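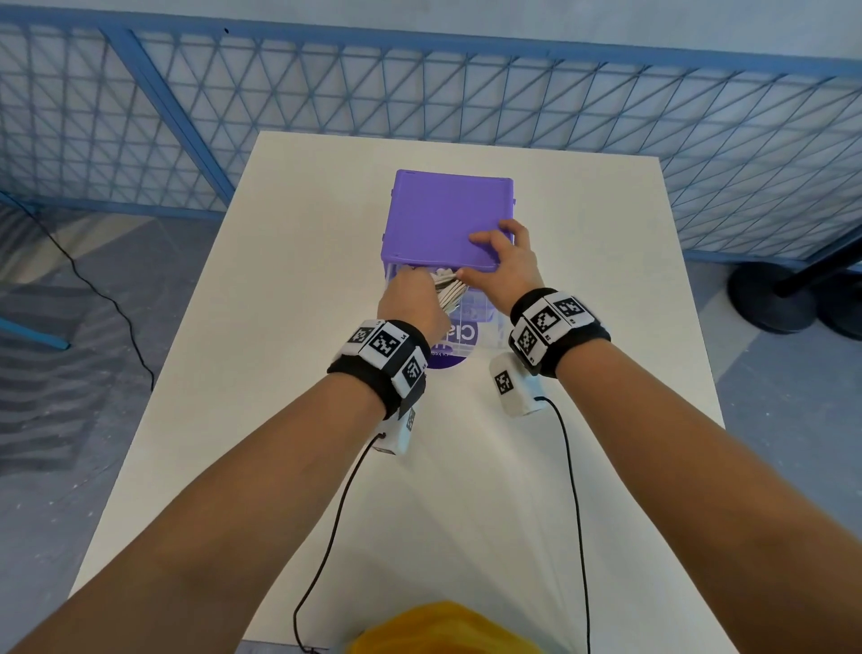
Purple-lidded plastic box, mid-sort.

Tidy Desk > Small Storage > Drawer Unit FAQ

Your questions about mini drawers and cable clutter

Is a tabletop drawer unit big enough for cables?
Yes, and I love mine for it! Three little drawers swallow a surprising amount of charging gear. Thin cords are the happiest in there. Anything with a heavy power brick goes in the closet bin.

How do you coil a long white cord so it stays coiled?
Loose loops over your fingers, all in the same direction, and let the cord roll a little as you go. Please don't wrap it tight around your hand - the bends near the plugs are where mine always wear out first.
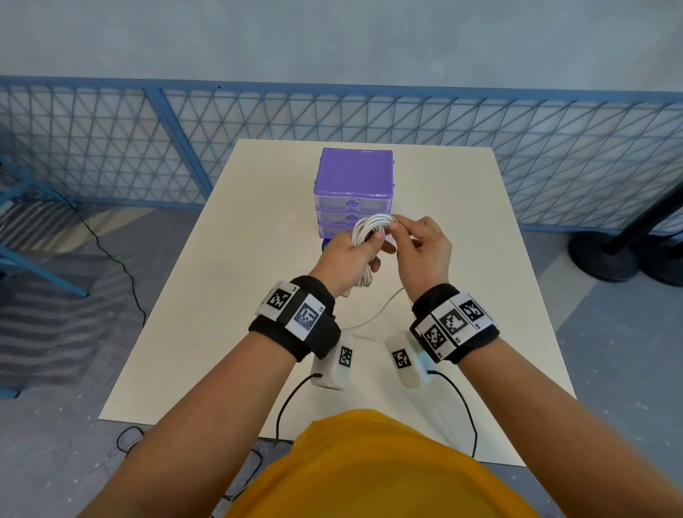 I leave a short tail hanging out until the end, then tuck it through the middle. Shalini Chaudhary wrote in to say she uses bread bag ties, and now I do too.

Why see-through drawers?
So you can find the right cord without opening all three. If you'd like the contents hidden, slip a piece of card inside the front.

What about a whole bundle of USB cables?

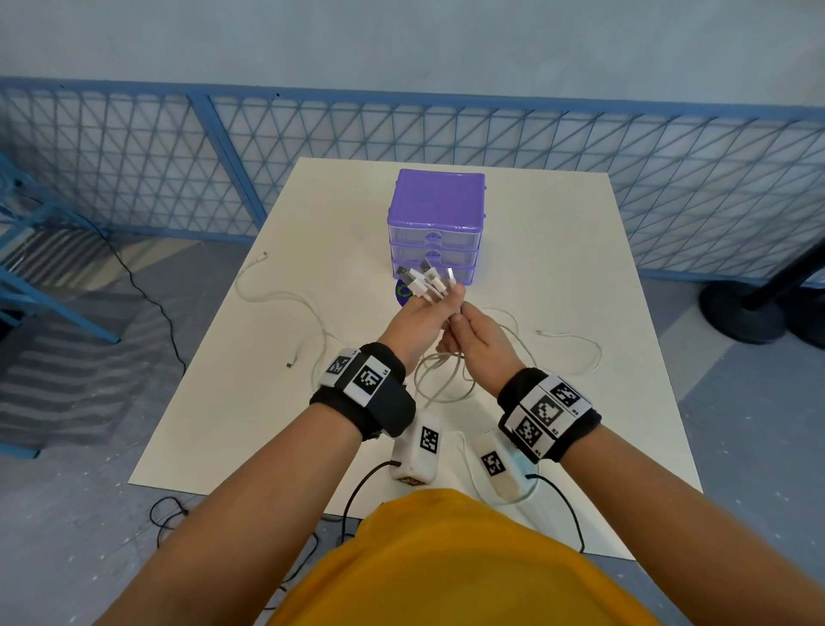

2 min read

Keep the metal ends together at the top and work the tangles downward from there. Matching white cables are the worst to tell apart, so I put a dot of nail polish on the plugs (a different color for each length - it's so satisfying).

How often should I sort it?
I do mine every July, plus whenever a drawer won't shut.

Related
- Labels that peel off cleanly
- 6 homes for spare batteries
- Paper slips and receipts: keep or toss?
- Reader desks: Haruna in Mumholm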